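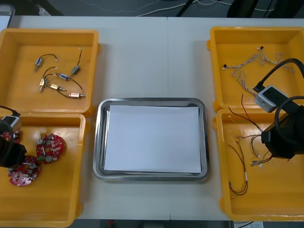

ONDLOW, 1 May 2025 - Londholm Sport Horse Registry will open a central foal registration service for breeders of jumping, dressage and eventing stock. The service brings parentage testing, identification and passport applications together in one office, and applies to all foals born since January. Until now, owners have dealt with three separate desks, and hair samples have often reached the laboratory before the matching covering certificate was on file. Under the new procedure, each application will be held with its sample at a single bench. The order that keeps small motors in their own yellow bin, with two bins on each side of a steel tray lined with white paper, is the order the Registry intends for its sample kits, and no kit will leave the bench until its papers have been matched.

The Registry recorded 192 foals last season. Most were by stallions standing at outside studs, and a growing share were bred by owners with only one or two mares. These owners have asked for clearer dates and for a single person to call when a certificate is missing or a mare's details do not match her passport.

"A foal's papers follow it for life, and mistakes made in the first weeks are hard to put right when the horse is sold," said Fionnuala Ó Flaithearta, Registrar of Londholm Sport Horse Registry. "Breeders should be able to send everything to one place and be told promptly what is still needed."

Applications may be made by mail or through Endident, the Registry's online entry system. Breeders will be asked to supply the covering certificate, a copy of the mare's passport, a completed marking chart and a mane hair sample with roots attached. A foal must be identified at foot beside its dam. Where a foal has been bred by embryo transfer, the passports of both the donor mare and the recipient mare are required. 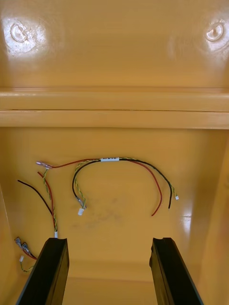 The Registry will issue a decision within 10 working days of receiving a complete application. Incomplete applications will be held open, and the breeder will be notified in writing of any missing item. Owners who sell a foal before weaning may ask for the passport to be issued in the name of the buyer, provided both parties sign the transfer section of the form. Foals sold on a payment plan will stay registered to the seller until the final payment has been confirmed.

A premium of $3,000 will be awarded to the breeder of the highest-placed filly at the Ondlow Foal Show. The premium is sponsored by Oprea, the sales agency that runs the autumn auction of foals and young horses on the same grounds. Fillies must be fully registered by the close of entries to be considered. Colts and geldings remain eligible for class prizes - the rules for these are unchanged. 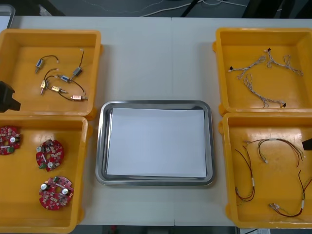 Yellow bins and a steel tray on a white tabletop.

Older horses are not covered by the new service. Owners of unregistered two-year-olds and three-year-olds should continue to apply for late entry, and should allow extra time for parentage to be confirmed, particularly where the sire is no longer living. Mares presented for studbook grading will be measured and inspected as before.

Forms, marking charts and the current table of fees are available from the Registry office on request. Breeders who have already submitted a foal application this season do not need to apply again.

About Londholm Sport Horse Registry

Londholm Sport Horse Registry maintains studbook records for sport horses and ponies, issues passports, and holds mare and stallion gradings at Ondlow.

Press inquiries: Office of the Registrar, Londholm Sport Horse Registry, Ondlow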